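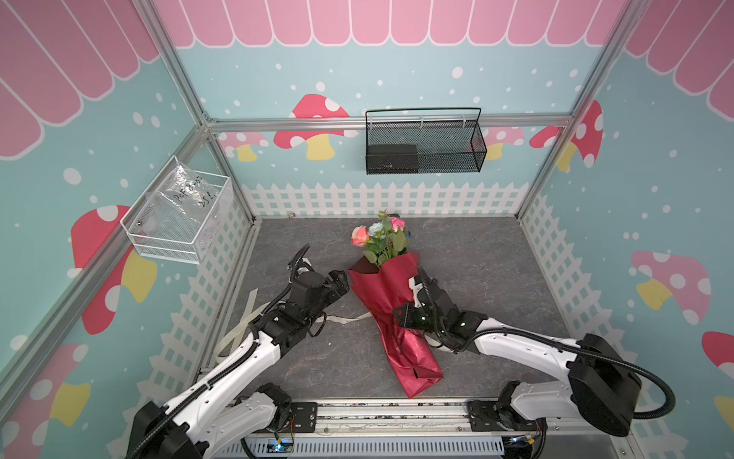 Shahla Kordestani told me that you can root new rose bushes from an ordinary gift bouquet. Is she right? My January attempt was five stems in a glass of water on the windowsill and every one turned to brown mush. I'd love to try again!

Yiran Deng

---

**Weidong Feng**

She's right, and it's so much fun when one takes! Water is the hard way, though. Try this:

- Cut a piece as long as a pencil from a firm green stem, just below a leaf joint.
- Take off the flower and all but the top two leaves.
- Dip the bottom in rooting powder and push it into **damp** potting mix with plenty of perlite.
- Put a clear bag over the pot and keep it in bright shade.

Then leave it alone! I used to tug on mine every morning to see if they'd grabbed. Give them 60 days. Florist roses are bred for the vase and plenty of them will fail, so start more than you want. My best one lives by the back steps and I'm ridiculously proud of it.

---

**Ezekiel Whitfield**

potato. stick the stem in a potato and bury it, my aunt swears by it

---

**Mortimer Mercado**

Tried the potato. Got a lovely potato plant! Go with Weidong's way, and use the freshest stems you can get, same day if possible.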